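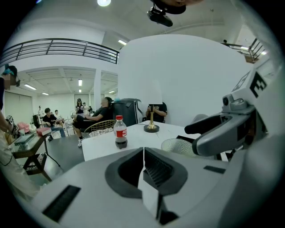 3.2 Collecting demonstrations on a shared tabletop

We gathered all tabletop examples with hand-held grippers, with no robot arm in the loop. A person picks up the tools and does the task, and the camera on each gripper records what the policy will later see at test time. This keeps the cost of one more example very low, and it made it easy for us to go after the awkward cases that a learning system needs most. The full set, which we call Mukitz, holds 4,000 episodes over 9 tasks.

We were keen to keep the room as it was. People sit, talk and walk by while an episode is recorded, and the ceiling lights stay on. A policy trained on such views has to find the objects that matter among many that do not, and we see this as one of the most exciting parts of the data. Glassware is a good test of it. A see-through wall takes on the tones of whatever is behind it, so its outline shifts as the gripper moves. 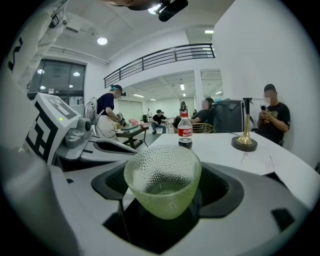 Figure 4. View from a hand-held gripper in a Mukitz glassware episode. A pale green glass sits in the gripper's cradle, with a small cola bottle and the base of a gold lamp on the white table beyond. The square marker at left is printed on a white block above a camera module.

Each glassware episode starts with the objects set down in a new layout. We asked operators to vary their approach, to work at their own pace, and to keep going after a poor first grasp. Episodes with a second try were kept and tagged. They turned out to be a real pleasure to work with: in early trials on our Sanell arm, policies that had seen them backed off and tried again far more often than those trained on clean runs only.

Of the full set, 1,000 episodes involve glassware. We trimmed idle time at both ends of each one and dropped any in which tracking was lost during a grasp. Camera poses were then smoothed with the same filter for all tasks, and the gripper opening was resampled to match the video. The split between training and held-out layouts is given in Section 4.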